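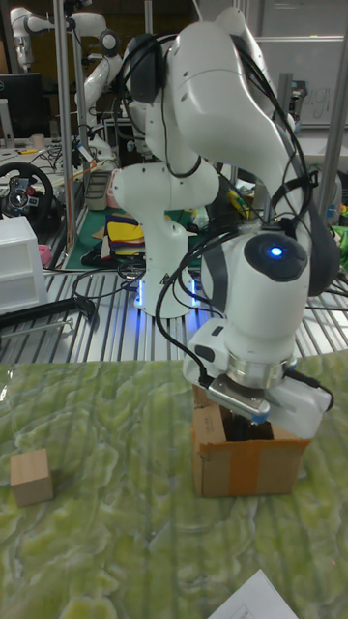
Small carton with the flaps open, tape down the front; wooden cube on the green covering at left.

From: Xiaoqing Meng
To: Packing and Loans list
Subject: Re: Small cartons, flaps and tape (revised wording for section 4)

Dear colleagues,

Thank you to all who replied to the March circular on small cartons. The Loans Office at Praststead has now read the comments, and I am writing to answer the points raised by Nicanor Acuña, whose message is quoted in part for those who joined the list after it was sent. The revised wording of section 4 follows my answers. It applies to all single-item cartons sent between Praststead and Pelinbridge, and to any carton that a borrowing school sends back to either site.

Nicanor Acuña wrote:

> I would ask the office to look again at the sentence that says cartons are to be "opened fully before packing." At Pelinbridge we use the small cube-shaped cartons for the wooden geometry pieces, and staff read that sentence in different ways. Some fold all the flaps flat against the sides. Others leave them standing up and simply reach between them. The second group is quicker, but the flaps get bent inward and we then see creases along the fold, after which the top doesn't close square.
>
> My second point is tape. We were told that reused cartons are acceptable if they are "in sound condition." Many of ours have old tape on the front face, sometimes with a layer of newer tape over it. Is that sound condition or not? Muchen Lu has been setting these aside, and the shelf is now full of cartons that may be perfectly good.
>
> Third, could the guide say something about the surface we pack on? The patterned coverings were bought for the display tables and have moved over to the packing tables by habit. I have no objection to them, but small pieces of natural wood should be easy to see against whatever is underneath, and we have no rule.
>
> Last, the guide does not say where the item should be while the carton is being made ready. I have seen pieces placed inside a carton that was then turned over to be taped.

I will take these in order.

On flaps, the office agrees that the sentence was unclear. The intention was that the opening should be clear on all four sides before anything is lowered through it. Flaps should be folded outward and left there. They need not lie flat against the walls of the carton, and they should not be forced, as a flap that has been pressed hard against the side will often tear at the corner. If a flap springs back over the opening while an item is being put in or taken out, the person packing should stop and fold it out again before going on. Creased flaps are not in themselves a reason to discard a carton, provided the top still closes without a gap.

On tape, the short answer is that old tape is acceptable. A carton with brown or orange packing tape running down the front is in sound condition if the tape lies flat, covers the seam and has no loose end. A second strip over the first is also acceptable. A third is not, and the carton should then go to recycling. Old tape should not be peeled off in order to make the carton look better. Trí Hầu tested this on a set of 25 cartons at Praststead and found that peeling took the outer paper with it in most cases, and that new tape then held poorly on the bare patch. I would ask Muchen Lu to go through the shelf again with this in mind and to return whatever passes to stock.

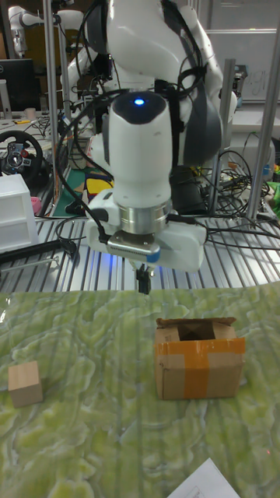
On the packing surface, the office sees no need for a single covering at both sites. Plain or patterned, green or any other color, the covering should be smooth enough that a small piece sits level on it, and light natural wood should stand out from it at a glance. Wrinkles should be pulled out at the start of each session. A covering that will not lie flat may be turned over or replaced; requests for replacements go to Pongsak Thepsuriya, who holds the account with Cisance. Labels and paperwork should be kept to one side of the table, away from the space between the item and the carton.

On the position of the item, Mr. Acuña's last paragraph describes a practice that has to end. The carton is to be made up, taped at the base and set upright before the item is brought to it. Until then the item stays on the table, out in the open, with a clear space between it and the carton. The same applies in reverse when a loan comes back: the piece is lifted out and set down on the covering, and the carton is dealt with afterward. Two of the Tang series pieces that came back with dented corners had been left inside cartons that were being re-taped.

Several members asked about padding. The geometry pieces are solid and unfinished, and they travel well in a small carton with one folded sheet of tissue below and one above. Shredded paper is no longer to be used with unfinished wood. The larger pieces, over 50 mm on a side, go in the medium carton and are outside the scope of section 4.

Revised section 4, for comment:

4.1 Use a small carton for each single wooden piece up to 50 mm on a side.
4.2 Check the walls and the base seam. Up to two layers of tape on any face are allowed.
4.3 Fold all top flaps outward before the item is brought to the carton.
4.4 Keep the item on the table covering, clear of the carton, until the base is taped and the carton is upright.
4.5 Lower the item in from above. Do not tip the carton toward it.
4.6 Close the short flaps first, then the long flaps, and run one strip of tape across the top and partway down the front.
4.7 Write the loan number on a side face with no tape.

Members will notice that 4.7 is new. Of the 174 small cartons checked at the end of the last loan period, 51 had the number written across the tape, and on many of those the ink had rubbed away. A soft pencil on bare cardboard is sufficient — marker pens may still be used at Pelinbridge until the present supply runs out.

Comments on the wording should be sent to this list and not to me directly, so that both sites can read them. The office would be especially glad to hear whether the order of flaps in 4.6 suits the older cartons, in which the long flaps do not quite meet. If no objection is received by the end of the month, the revised section will replace the current page in the binders at both packing tables.

Yours sincerely,

Xiaoqing Meng
Loans Office, Praststead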